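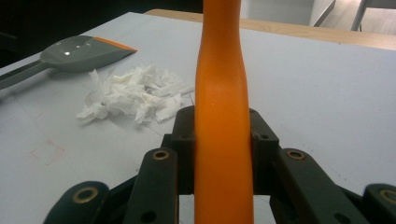

The orange handle between the finger blocks of the Sketer.

Review: Sketer hand gripper, pair
Posted May 12, 2023

Our student robotics club at Wirkholm bought a pair of Sketer grippers in April, from the shop Zwahlen. We paid 821 dollars for the two, with cables. The club project this term is a small cleaning task: a person sweeps up paper with the grippers, and later our arm should learn it from the recordings. I write from the side of the person who must hold them.

The linkage is the best part. It has brass-colored bushings at the pivots and it closes evenly on both sides. After 20 sessions I feel no play in mine.

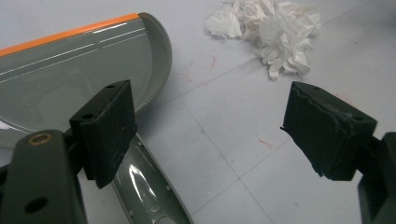 The fingertips I like less. The edges are rough and the faces get scratches quickly, so we ordered spare ones. On a flat handle they hold well. On a round one you must close with some force, and my hand becomes tired after a few minutes. I would be glad for a softer pad - maybe in the next version.

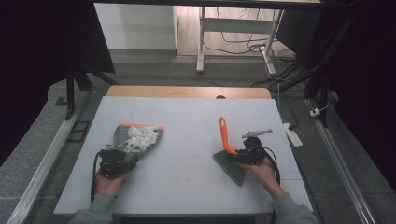 Dustpan in the left hand, broom in the right, tissue already in the pan.

Working with two at once needs practice. New members usually turn the wrist too much and the dustpan tips. We now give everybody 3 trials which are not recorded, and this helps. The cables are long enough for our table, but they go down beside the hand and I would prefer them to leave at the back.

The Sodusero software, which we use for the recording, found both grippers without any trouble. The manual has only 2 pages and does not explain how to change the fingertips. I had to write to the shop, and they answered the next day.

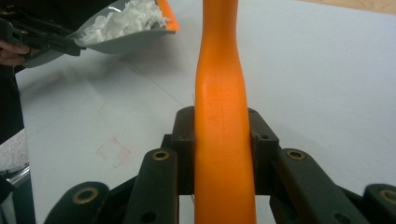

Both tools, seen from the gripper with the orange handle.

I would buy them again for a club of our size. For younger students I find them a little heavy, and one should try them in the hand before paying.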